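Clip page of elephant calves does not play on phones
September, 16:40
Reported by Kerttu Laaksonen, Lunness office
Print | E-mail this page

The video with the two elephant calves at the mud pool is on our animal page since this morning. On a desktop computer it plays well. On a phone the reader sees the title and the text, but where the video should be there is only a gray field with a small wheel that turns and turns. I waited more than two minutes each time.

Readers from Parkport have written to us also. One of them says that the sound starts, and she hears the splash and the people laughing, but there is no picture.

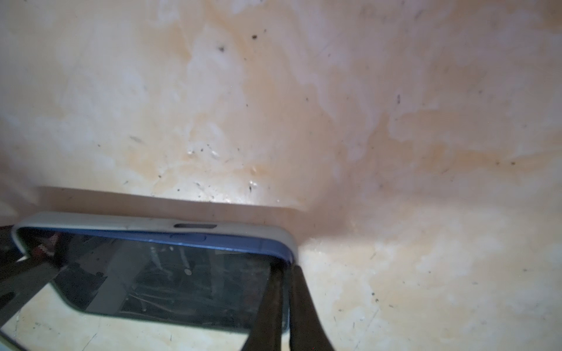 What I tried so far: I cleared the browser memory, I changed from the mobile network to the office Wi-Fi, and I opened the page in a private window. The result was the same. The older clip with the goat on the trampoline plays without problem, so I think the player itself is in order.

16:58 – Kalevi Sjöberg, Varnthorpe web support
Thank you for the clear report. I compared the two files. The goat clip was saved in our usual format with a bit rate of 3000. The elephant clip was uploaded directly as we received it from Mr. Baláž, and it is 200 megabytes. There is also no mobile version of it on the server. I have started the conversion now. Please do not upload the clip again while it is running, or we get the same file two times in the list.

17:35 – Kalevi Sjöberg
The conversion is finished and the mobile version is connected to the page. Please test.

17:49 – Kerttu Laaksonen
It plays now, with picture and sound. The preview picture is still the old one, where only the tail of the smaller calf can be seen. Can I change this by myself, or is it on your side?

17:54 – Kalevi Sjöberg
You can do it under "Media", then "Preview". I leave the ticket open until you have saved it.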